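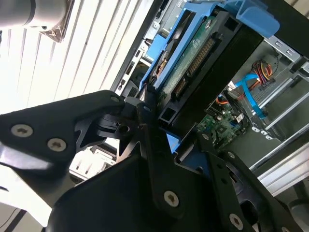 When I moved to Deldale I took with me one suitcase and one old desktop computer, and the suitcase got broken first. The computer has been working for 11 years now. I like it because it was made in a time when somebody thought about the person who will open it later. The hard disk sits in a bright blue plastic caddy with a curved handle, and the drive cage behind it is plain gray metal with slots. When you open the case you understand quickly where your hand should go. My newer laptop is closed with glue, and I am a little afraid of it.

Last month I decided to clean the whole thing and to put in a bigger disk. I bought the disk from Stidever, a small shop near the bus station where they also repair radios. The man at the counter asked me twice if I was sure about the connector, so I went home to check and came back the next morning. I was sure, but now I was more sure.

I started after breakfast, with the case on its side on the table. First the dust. I used a soft paintbrush and did it slowly, more than 14 minutes only for the fan. Then I unplugged the power and data cables from the old disk and made a small drawing on paper of how they go. In my first language we have a saying that a short pencil is better than a long memory, and I think it exists in English also.

The caddy holds the disk with small pins. The plastic is old and I did not want to crack it, so I bent the side only a little and waited between the tries. On the third side it let go with a loud click – my heart stopped a bit.

The copying of my files took until 16 o'clock. I have there all the photos from Tang, where my parents live, and the scanned recipes of my aunt. I made 3 copies, one of them on a stick which I keep in the kitchen drawer with the candles.

The old disk is now in a Plikell biscuit tin, wrapped in a clean towel. I still have to find a screw for the side panel. At the moment it is closed with a piece of tape.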